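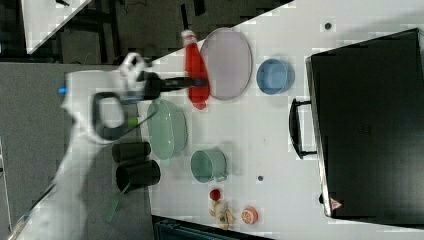
Our group spent most of the semester on a table-clearing task, and this report covers the fault that cost us the last part of it: the gripper letting go of objects during a move without the software noticing. The task is simple to state. The arm picks items off a table one at a time and puts them in a crate. We used a mix of shapes on purpose, so a run had bowls, a plate, cups, a mug on its side, toy food and a red bottle with a white cap. The bottle is the item this report is mostly concerned with. It was dropped more than anything else.

## What happened

The first drop we logged was on a Wednesday in November. The arm closed on the bottle, lifted it, started the transfer and lost it partway. The bottle hit the table and rolled. The arm kept going, opened over the crate, and the program marked the item as placed. Then it went on to the next item. The person at the stop button did not press it, since the arm was moving normally and nothing had alarmed.

We treated it as a bad grasp and carried on. It happened again twice the same afternoon. On the third drop the bottle ended up against a bowl, and the next planned path went through the spot where the bowl used to be. The arm pushed the bowl to the edge of the table before we stopped it. After that we filed a lab incident form and did no more full-speed runs until the cause was found.

## Looking for the cause

We had three guesses: the grip force was set too low, the finger pads were worn, or the grasp check was wrong.

Grip force was the easy one to test. It was set to 80 in the Trokell config file, on a scale that goes to 100. Raising it made the drops less common but did not end them, and it dented the bottle. We put it back.

The pads had some wear. We swapped them for the spare set from the Imhof kit and repeated the bottle pick with the same start pose. It still slipped on 4 of the picks in that session. The old pads went back in the drawer.

The grasp check took longer. Trasen, the control package used in our lab, reads the finger width after closing. If the width is above a minimum, it reports that an object is held. We had assumed this was read all through the move. It is read once. In the log for the third drop, the "held" flag is set at line 2722 and is not updated again until the gripper opens. The finger width itself is logged the whole time, and it falls to zero well before the crate. So the data showing the drop was there and the program was not using it.

That explained the false "placed" result but not the slip. For the slip we went back to the trajectory. The transfer included a fast wrist turn right after the lift, left over from an earlier demo at the Pavisby open house where the objects were all foam blocks. With a smooth bottle held near one end, the turn swung the heavy end outward and it worked its way loose.

## Changes made

- The finger width is now checked during the whole transfer. If it drops below the minimum, the arm stops and waits for a person to reset it.
- The wrist turn is slower and starts later, once the arm is clear of the other items.
- The bottle grasp point was moved closer to the middle.
- After any stop, the table has to be scanned again before the next pick. The old object positions are thrown out.
- The person at the stop button now presses it for any dropped object, even if the arm looks fine.

## Results after the changes

We ran 6 full sessions at reduced speed. The bottle slipped once, and the arm stopped. We have not gone back to full speed because the stop adds a jerk that we want to measure first.

## Remaining problems

The width check does not work well for thin items. The plate is close to the minimum width when it is held by the rim, and we got false stops on it. Lowering the minimum fixes the plate but makes the check slower to catch a real drop. A separate minimum for each item would probably solve this. We started on it and did not finish, and the partial code is in the branch named width-per-item.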